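Home | Contents | Units | Glossary | Teacher Pages
Shares 251 | Comments 80

Unit 6
Paths, Edges and Water

In the first five units we studied roads that carry cars. Now we turn to a smaller kind of road, the paved path between fields and trees. A path like this has the same basic parts as a large road, but they are easier to see and easier to draw in a notebook. Keep your notebook open as you begin this unit.
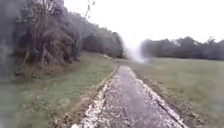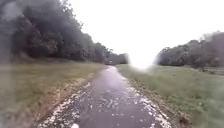
6.1 The parts of a path

A paved path can be divided into three zones. The first zone is the surface, which in this unit is always asphalt. The second is the edge, where the asphalt stops. The third is the shoulder, which is the strip of ground beside the edge. After the shoulder comes the verge, and the verge is normally covered with grass.

Look again at the two photographs and find each zone. In both of them the shoulder is bare brown soil, and the grass starts only behind it. White fragments lie in a band along each edge, while the middle of the path is darker. In the second photograph there are shallow puddles in the center of the path, and the pale sky is reflected in them. The first photograph shows a thin dark crack near the right edge. Draw this crack in your notebook, because we will return to it in section 6.4.

It is difficult to decide from a photograph alone what small white pieces are. They can be gravel, and they can also be hail. A careful observer writes "white fragments" first and decides later, after a visit to the place.

6.2 Where does the water go?

Rain that falls on soil can enter the ground. Rain that falls on asphalt must go somewhere else. For this reason many paths are built with a crown — the middle is made a little higher than the sides, and the water runs to the shoulders. When a path becomes old, the middle may sink, and then water stays there after rain.

The shoulder has also its own work to do. It should be lower than the asphalt and it should let the water pass. If soil and dead leaves collect there, they form a small wall, and the water is kept on the path.

Students of the Pleston course measured one path for this unit, the field path from Wandau to the Anozie bridge. The measured part is 3843 meters long. They stopped every 100 meters and wrote down the width of the asphalt, the width of each shoulder, and the depth of any puddle. Their tables are given at the end of the unit.

Key words: crown, edge, shoulder, verge, runoff

Before you read further

1. Choose a path near your school and visit it on a dry day in June.
2. Draw the path from one side to the other and name the zones.
3. Visit it again after rain — mark on your drawing every place where water stays.

6.3 Measuring a slope

For this section you need a level, a long straight board and a ruler.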